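Progress report to the Flanagan Fund for Work and Skills
Project: Two-arm robot station at the Burnulow lock and key workshop
Prepared by Eimear Rafferty, project coordinator
27 Aug 2019

Dear colleagues,

This report covers the work since March. It follows the order you asked for: the station, the people, the money, the next period. The technical annex from Camgate will be sent separately.
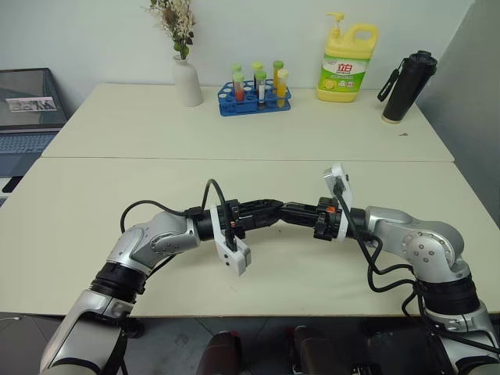
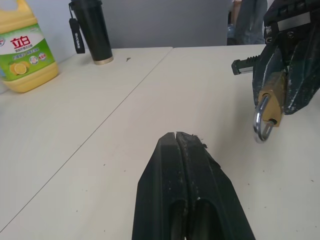
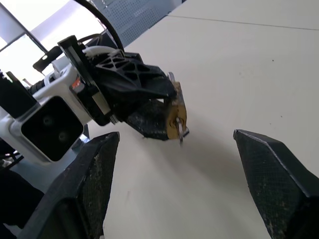 The two-arm station at Burnulow. Second and third pictures: one of the grippers holding a brass padlock.

1. The station

The station has two arms which work over the same table. In our first proposal we planned one arm and a fixed clamp. Camgate advised us to change this, and we agreed in March, because a clamp must be adjusted for each size of lock and the adjusting was exactly the work our staff wanted to lose. With two arms, one can hold the lock and the other can come to it from the side which is needed.

The task we want to give to the station is the checking of returned padlocks. A lock comes back from a customer, the key is put in, it is turned, the shackle is pulled and pushed, and the lock goes to "good" or "repair". For a person this is easy, but it is the same small turn of the wrist all day. Holding and presenting the lock is now stable enough for daily practice. Turning the key is less stable. When the key goes in a little crooked, the arm pushes too long before it stops, and an operator must step in. Camgate is working on a softer stop.

The grip pads also need more attention than we expected. They collect dust, and we did not include cleaning in the plan. It is now part of the morning routine.

In this period the station handled 1,210 locks in practice runs. These locks were all checked again by hand, so no customer received a lock which only the robot had checked.

2. What changes for the people

There are 10 persons in the checking group. Before the project, each of them did full shifts of checking. Now five of them are trained to operate the station and they change places during the shift. The other five will have the training in the next period. No position was cut, and the agreement signed with the staff at the beginning is still valid.

I spoke with every member of the group, alone and without the supervisor. The opinions are mixed and I prefer to report them as they are. The older checkers are mostly glad about their hands and wrists. Two persons said that watching the arms is more tiring than doing the work, since they must be attentive but have little to do. One person told me she is afraid that she will lose the feeling for a bad lock, which took her years to learn. I think this is a serious point. We decided together with the supervisor that every operator keeps a part of the shift for checking by hand.

There was also a question about pay which I could not answer. The operators say that they have more responsibility now, and the pay grade is the same as before. The management of Burnulow promised a written answer, but it did not arrive before I finished this report.

3. Money

The spending is inside the budget, except for spare finger pads, where we are 10 percent over the line. I ask for your permission to cover this from the travel line, where we have spent very little. The Jillano software license is paid until the end of the project.

4. Next period

We will train the second half of the group and test the softer stop for the key. We will also begin with locks which have a longer shackle. They are more difficult to turn around between the two grippers, and I expect the first results to be weak.

From your side we need two things: the decision about the travel line, and the name of the person who will visit us, so that I can arrange the safety introduction before the visit.

With kind regards,
Eimear Rafferty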